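Trirketdale gripper comparison

From the Flarkmont bench robotics wiki. This article needs more sources. Last edited in February.

The Trirketdale gripper comparison (also Trirketdale bench test, or just "the plate test") is a set of trials of two-finger grippers on small tabletop arms. Started by Consuelo Bermúdez at the Flarkmont workshop, Trirketdale. Arms and controllers by Hofstetter, fingers by Iston. Controller side written by Rigoberto Rosales.

Purpose

Pick the finger shape for a two-arm station handling light, awkward objects. Main question was pointed fingers versus flat pads. Second question, added later: wrist camera alone, or wrist plus a fixed camera.

Setup

White table, pale backdrop. Two arms at the near corners, grippers open at the start position. Target object goes on a round blue plate in the middle. Blue was chosen for contrast, the first plate was white and the cameras kept losing the rim. Corn on the cob is the standard object for the curved-surface series: tapered, ridged, rolls if pushed off center.
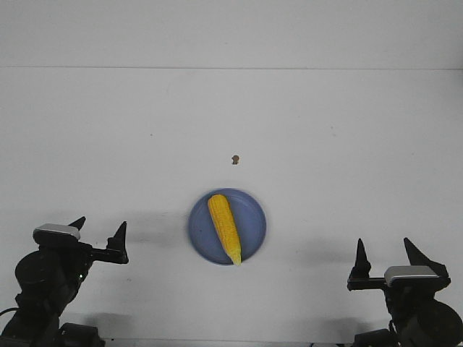 Corn on the plate, both grippers open and clear of it.

Start position is stored in the controller. Operators are told to check it by eye anyway. Lighting is overhead and diffuse, although the arms still throw soft shadows on the near side of the table.

Grippers

Two finger types are covered by the comparison.

Type 700: flat pads, parallel close. Good on boxes and lids. Weak on the cob, which tends to turn in the pads as the arm lifts.

Type 701: pointed fingers, black. Reaches under a curved edge better and blocks less of the camera view when spread. Harder to line up. A small yaw error matters more at the tip then it does on a pad.

Both run off the same motor and the same controller, so finger swaps don't need a retune. In theory. Rosales recommends re-zeroing the close position after every swap, see Controller.

Cameras

The fixed camera gives the whole table and both arms. Used for planning the approach and for reviewing failed runs. Poor for depth near the plate rim.

The wrist camera moves with the gripper and keeps the fingers at the bottom of its view. Best for final alignment. Main drawback is focus: set it for the table and the fingertips go soft, set it for the tips and the plate edge blurs. Table focus is the current default. 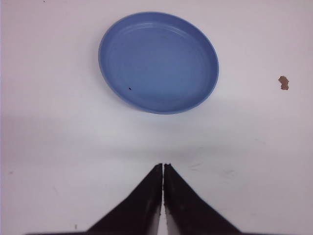 Wrist view of the empty plate, fingertips nearly touching.

Loose crumbs can be picked up as targets by the detector. A minimum size filter was added to the controller for this. Filter must be turned down again for small-parts work, easily forgoten.

Controller

Hofstetter stock controller with the Rosales patch. Loop runs at 80 Hz in normal use. A 30 Hz fallback exists for when both wrist streams are recorded at full size; motion is visibly rougher and results from the two rates should not be mixed in one table. Several early entries did mix them. These are marked in the log.

Known problems: close position drifts after a long session; left and right arms need separate offsets; stop command is slow if the recording disk is nearly full.

Findings so far

Pointed fingers prefered for the cob and other round food shapes. Pads kept for boxes. Both cameras on for approach, wrist only for the close. Bermúdez has argued for a rounded-tip version of the 701, drawings exist, no parts yet.

Long-term finger wear not tested.

See also

Wrist camera focus; Finger swap procedure; Two-arm start positions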